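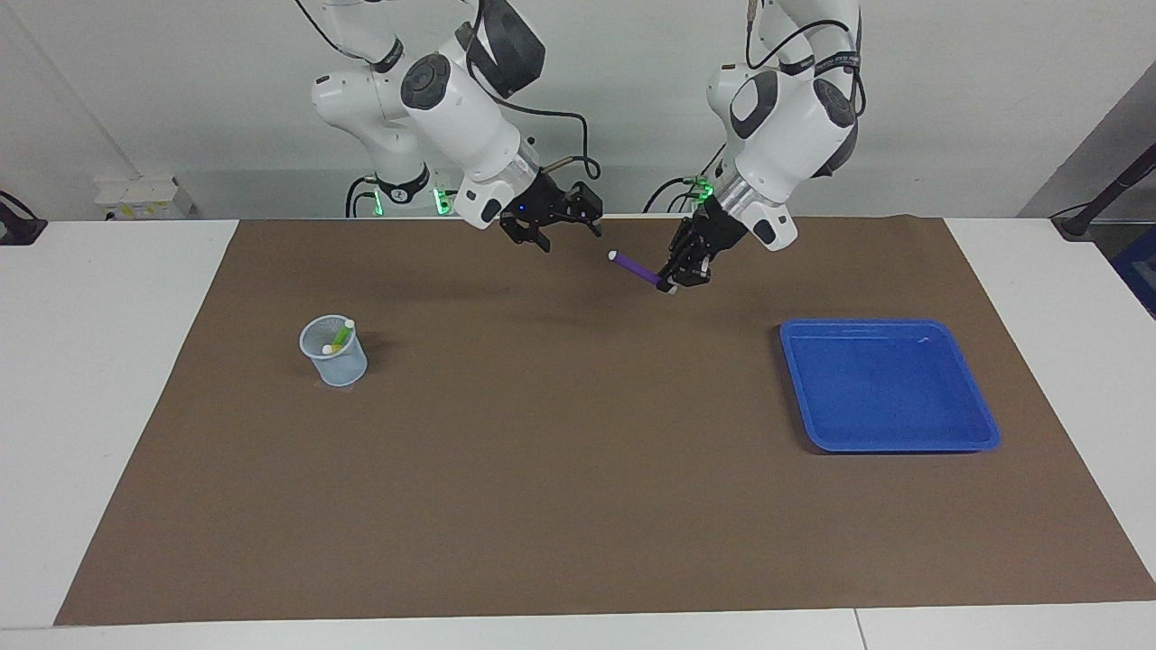
Fig. 1 - Desk mat, pen cup (left), tray (right).

4. Setting out the marker station

Do this after the mat has been unrolled and left flat overnight. If the corners still curl go back to section 3.

1. Wipe the table. Dry cloth only.

2. Lay the mat brown side up. It should cover most of the table top but leave a strip of table showing so you can lift it later.

3. Pen cup on the left half. Tray on the right half, flat, raised rim up. Left handed? Swap them.

4. Check every marker before it goes in. Cap on, pushed until it clicks. No click - throw the cap out and use one from the spares bag.

5. Markers go in the cup one at a time. They will lean, fine. Don't pack the cup tight, it tips over when you pull one out.

6. Use the tray for anything short or flat: erasers, clips, the Lostora refill tubes. Markers can rest there while you are working, not overnight.

Note: Pen cup is the frosted Ackah one. The older solid cup fits the same spot but you can't see whats inside without tipping it.

Note: Refill tubes are order no. 3299. Box of 100. Don't order singles.

CAUTION: Don't drag the cup or tray across the mat. Lift. Dragging leaves lines in the surface and they do not come out.

CAUTION: Marker ink on the mat - blot right away, damp cloth, then leave it alone for 15 minutes. No Tostier spray cleaner, it takes the color off.

5. End of day

1. All markers back in the cup, caps checked agian.

2. Empty the tray. Rinse if there is ink in it and dry before putting it back.

3. Leave the mat down. Only roll it for moving, and roll it loose.

Replacement mats: Prunddale parts list, page 2. Allow about 600 mm of shelf for the rolled mat.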